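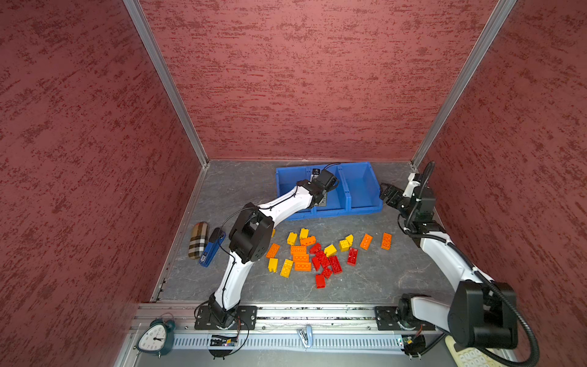 Two arms, blue bin, toy bricks on the grey floor.

Right, Plorkora thread, as promised to the people who asked after the last one. Typing this on the bus back to Olby so forgive the spelling.

---

Basics first. Small walled town on a hill above the river Yen. You get there from Olby, change at Pidow. The Pidow change is tight. If the first bus is late the second does NOT wait, whatever the timetable says.

---

Got off at the bottom gate. Stay on to the top one if your knees are bad. It's 40 minutes between buses so decide before you ring the bell, I didn't.

---

The bottom gate is the good one though. Double arch, the outer one pointed, inner one round and obviously older. Grooves in the stone where the portcullis ran. You can put your whole hand in.

---

Lower town is mostly tanners' houses. Open top storeys for drying the hides, nearly all glazed in now and let as flats. Look up on the left side of the street, two or three still open. Stream goes under the road, you hear it before you find it.
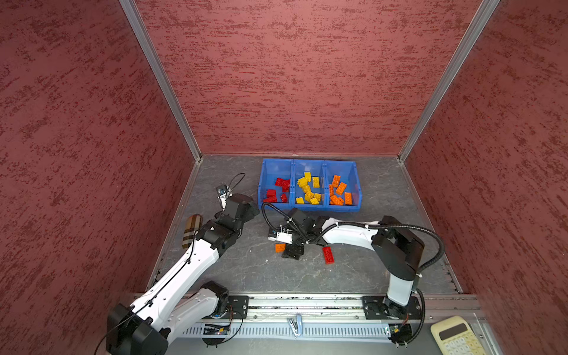 Then the stairs. There's a road as well but it loops right out past the cemetery and has no pavement. Stairs are steep, handrail on one side only, and it swaps sides halfway.

---

Church of the Ferrymen is at the top of the stairs. Locked. Key is at the bakery opposite, you leave something with them as a deposit. I left my umbrella. Rained while I was in there obviosly

---

Inside: plain, whitewashed, very cold. One painted wall, north side, boats and a saint with an oar. The lower half was scraped off when they put benches in. What's left is lovely, a sort of brick pink and a green that's gone nearly grey.

---

Raimonds Jõgi's little guide (the yellow one, sold in the bakery) says the saint is a local ferryman who never got made official. Rekha Bansal reckons it's just Christopher with the wrong kit. I'm with Rekha but the Jõgi story is better

---

Castle. Ticket is 15 and includes the tower. Cash only. Signs say cards. The signs are wrong.

---

Honest verdict on the castle, the rooms are dull. Lots of rope barriers and one very big table. Tower is the thing. Proper view down the Yen as far as the Pidow bridge, and you can see how the town only had to defend one side. Cliff does the rest.

---

The wall on that one side is massively thick. The other three you could climb over after lunch. 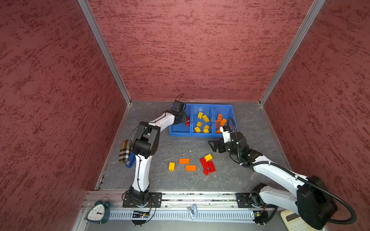
Wall walk is open on the east stretch only. The west bit has been shut since March, they're repointing it. Still worth it, you come down behind the old salt store.

---

Salt store! Nearly missed this. No sign from the square. Go down the passage beside the chemist. Long low vaulted room, walls still crusty in places. The town made its money taxing salt barges on the Yen, that's the whole reason there's a castle at all.

---

They say the cellar held 600 barrels. Toll table is cut into a slab by the door, with marks for barge sizes, not words, as the bargemen mostly couldn't read.

---

Lunch. Eat in the lower town not the square. Square places all had the same menu. I had bean soup and fried river fish down by the tannery stream, plate was enormous, the bread was yesterdays but toasted so fine.

---

Someone asked about the walk to the ruined priory. Didn't do it. Emiliano Beltrán has, he says 2 hours there and back and the last part is a field with bulls in it. Go in boots.

---

Lovely Mangubat asking about prams. No. Not the stairs, not the tower, the salt store maybe. Get off at the top gate and stick to the square and the gardens, you'll get a nice afternoon out of it.

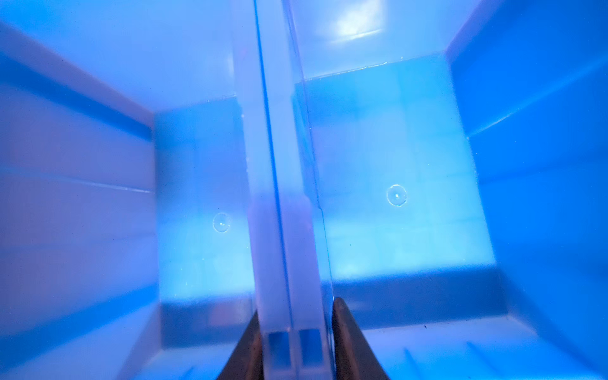

Oh the gardens. Behind the castle, free, entrance is a green door that looks private. Medlars, a dry fountain, benches facing the river. Best place in town to sit and I only found it with no time left

---

Toilets: top gate, by the ticket office. The lower town ones are locked out of season.

---

If you're staying over, Yuk-lan Kan stayed above the bakery and liked it, but the ovens start very early and the room is right on top of them. Warm floor at least.

---

Also the museum is closed for the roof. Finds from the salt store are in Olby for now, upstairs in the library, ask at the desk and they put the lights on for you.

---

Would I go back, yes, for the west wall when it reopens and for the priory. Would skip the castle rooms and go straight up the tower.

---

Coming into Pidow now, need to run for the other bus. Will answer replies tonigt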